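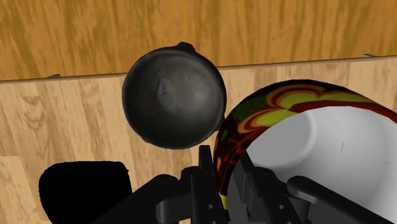 Figure 1. Simulated wrist view with the gripper open, a black pot and a patterned bowl.

Surkik: Collecting Demonstrations in Simulation
Project report, Dirmont Robotics Lab, 6/27/20

We started Surkik in April with one question: how many examples does an arm need before it can pick up kitchenware it hasn't met before? To find out, we had to make the examples ourselves, and that became our favorite part of the project!

Each example is one grasp, steered by a student with a game controller and saved with the wrist view and the joint angles. We recorded 2,000 of them over 12 weeks. The objects, their positions and the wood textures are shuffled before every run, so no two starts look the same (some of the bowls are wonderfully loud).

Big bowls were the hardest. They fill so much of the view that you lose track of the rim, and we threw out a lot of early runs for that reason. Adding 3 practice runs at the start of each session helped everyone.

Next we want to train on the full set and test on 9 objects we kept back. We can't wait to see how it does.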